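4/14/18, tracker notes (Grollisent branch)

Spent most of the day on the pose drift and I think I finally know where it comes from! The Vitesari clips all look fine for the first few seconds, then the estimated track slides sideways whenever the gripper tips back and the view fills up with plain wall and ceiling. Feature count falls off a cliff (22 in the worst frame, and we usually sit way above that) and the filter just coasts on the IMU until it finds something to hold on to.

Frame 1493 is the one I keep going back to.

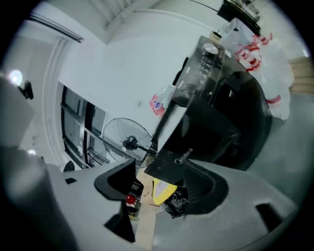 *Frame 1493, steep tilt. Midea microwave between the fingertips, white wall and ceiling beam behind.*

The dumb part is that the mask for the fingers was still the old one from September, so a bunch of the "good" corners were sitting on the finger cutouts and the edges of the black pads. Those move with the camera, of course, so the tracker was happily voting for zero motion. Redrew the mask, dilated it by 8 pixels, reran. Drift at the end of the clip went from about 2 cm to something I can't tell apart from noise.

Still open: the reflection along the microwave door. A few tracks stick to it and slide as the view changes (RANSAC catches most, not all). I want to try a tighter inlier threshold before touching anything fancier. Leldale clips are queued with the new mask, config is in the Evangelista folder if anybody wants to rerun.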